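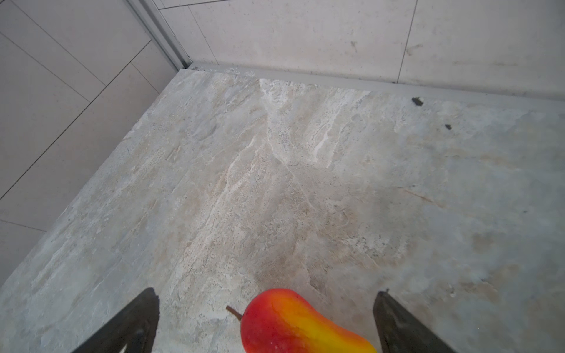
Stone bench, looking toward the tiled wall and the metal trim strip. Pear at the front.

Kitchen bench and wall inspection
Site: Dankwa, upstairs kitchen
Date: 7 May 2022
Checked by: Efua Darko
Copy to: Seidu Antwi

1. Stone surface, cracks and chips
OK. Ran a hand over the whole slab. The rust-tan vein on the right is part of the pattern and has no lip to it.

2. Stone surface, marks
Comment. Darker tan patch right of centre. Could be in the stone, could be a stain. Wipe with the Velel cleaner, leave overnight and look again. No bleach or vinegar.

3. Front edge
OK. No sharp spots.

4. Metal trim where slab meets wall
Comment. Lifts slightly at one end when pressed. Clallberg to refix. Keep water away from that end until it's done.

5. Wall tiles
OK. Tapped along the bottom row, none sounded hollow. Grout is sound.

6. Slab fixing
OK. No movement when leaned on. The cabinets under it are 600 mm deep and the brackets are tight.

7. Power points
Not checked. Electrician has these on job 273.

8. Loose items on bench
Comment. Fruit left out, one pear near the front edge. Move anything that can roll back at least 10 cm. Glass and knives go in the drawer.

9. Floor in front of bench
OK. Dry at time of check. Mat lies flat.

Result: pass with comments. Items 2 and 4 stay open. Seidu to sign off item 4 after Clallberg has been. Next full check in November.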